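The Lunde Tubes

Tumelo Mnguni got to the lab at Gretulbridge before seven and hung his coat on the back of the door. The heating had not come on yet. He kept his sweater on under his lab coat and signed the book.

The water from Lunde had come in the night before. There were 16 tubes on the list, all from wells on the north side of the river, and 13 of them had labels he could read. The other three had been labeled in somebody's ballpoint and the ink had run. He put those three at the end of the list and wrote a question mark next to each.

His sister still lived in Lunde. She had called him in June, when the taste first changed. She said the tea was wrong. He told her to let the tap run for a minute. She said she had let it run for ten, and did he think she was stupid? He said no. After that she bought her water in bottles from the store in Flekwood and did not bring it up again, and he knew her well enough to know what that meant.

He did not know which tube was from her street. The list had well numbers and no addresses. He could have looked it up. The map was in the drawer under the phone, and it would have taken two minutes. He left the drawer shut.

At eight Clidia came in with her bag still on her shoulder and asked how many were done.

"None," he said. "I'm sorting."

"They want numbers by noon."

"They'll get them when I've got them."

She looked at the racks and then at him. She had worked across from him long enough to leave it there. She went to make coffee and came back with two cups, and they drank them in the hallway, where drinking was allowed.

"Is it your sister's place?" she asked.

"One of them might be."

"Do you want me to take over?"

He thought about it. Outside, a truck backed up to the loading dock and somebody shouted for it to stop.

"No," he said. "I'd only stand behind you."

By ten the sun was on the table and he had to move to the other side to see the screen. The first readings were ordinary. He typed them in, checked them against the list, and typed in the next. He had always liked this part of the job, the small blue caps and the same few steps over and over. His father had packed fruit for 20 years and used to say his hands did the work while he went somewhere else. Tumelo could not go anywhere else that morning. He kept hearing his sister say the tea was wrong.

Then there was a reading of 287.

He ran it again and got the same number. He checked the label, which was clean and printed, and wrote the well number on the back of his hand. Clidia had stopped typing.

"High?" she said.

"High."

"Which well?"

He opened the drawer under the phone and took out the map. It had been folded wrong so many times that it would not lie flat, and Clidia held down one corner while he found the river and followed it north with his finger. The well was at the bottom of the hill by the school. His sister's street was four over, on a different line.

He sat down. He had expected to feel better than he did. There were houses all the way around that school.

"I'll call them," Clidia said.

"I'll do it," he said, and picked up the phone.
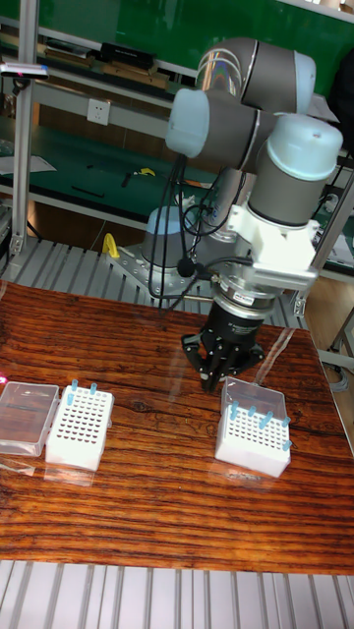
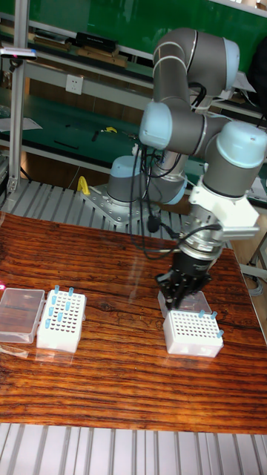
The tube racks on the lab table, blue caps up.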